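About Us > Who We Are > Our Laundry Service

Print this page | E-mail this page

Who We Are

Genidcombe Laundry and Linen is a wash-and-fold business. We collect household laundry, wash it, fold it and bring it back, or we come in and do the sorting and folding at your place if that suits you better. We started with one van and a rented unit behind the Mousavi building, and we are still in the same unit, with a second door and a better floor.

The business was set up by Bijan Naseri, who had spent 5 years running the linen room of a small hotel. He wanted to do the same work for private homes, where people mostly own a mix of things that don't belong in the same load. Bijan still takes the first call from new customers and still does a folding shift most mornings.

We now handle 3,000 pounds of laundry in a normal month. October is heavier, when the thick bedding comes out of closets and wants a wash before it goes on the bed.

What We Do

Our regular service covers clothing, towels, sheets and bedspreads. You can book it weekly, every other week, or as a single order. Textured and quilted bedspreads go in a machine of their own and are dried on low. We do not do leather, fur or anything with beading - for those we will give you the name of a specialist.

Nonari is our in-home plan. Under Nonari the clean laundry is sorted, folded and put away in the customer's own rooms. There are 700 homes on the plan. We ask for a clear bed or table to work on, and a basket or bin for each person in the house. If you don't have baskets we can leave you some and add them to the bill.

Flaltness is the name we gave to our folding standard, after a misprint on an early price list that stuck. It is a two-page sheet that covers shirts, pants, towels and fitted sheets. New staff learn it before they go out on Nonari visits.

How We Sort and Fold

Dark and white clothes are washed apart, but they tend to meet again on the bed when a basket is tipped out. We separate them first and fold second.
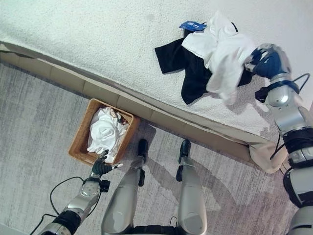
Shirts are laid out with the sleeves away from the body, smoothed by hand, then folded in thirds. Whites go in one stack and darks in another. Towels are folded last and go on the bottom of the basket, so the shirts on top keep their shape on the way to the closet. Anything with a stain that did not come out is set to one side with a note, and we will wash it again at no charge if you want us to try.

Tags and labels left on clothing are not removed unless you ask. Pocket contents are bagged and returned with the order.

Where to Find Us

The counter is at 739 Mousavi Road, with parking at the side. It opens at 7 a.m. and closes at 6 p.m. Drop-offs before 10 a.m. are normally ready the next morning - bedspreads take a day longer.

Related pages
Prices and Minimum Orders
The Nonari In-Home Plan
Flaltness Folding Sheet
Bedspreads and Heavy Bedding
Working at Genidcombe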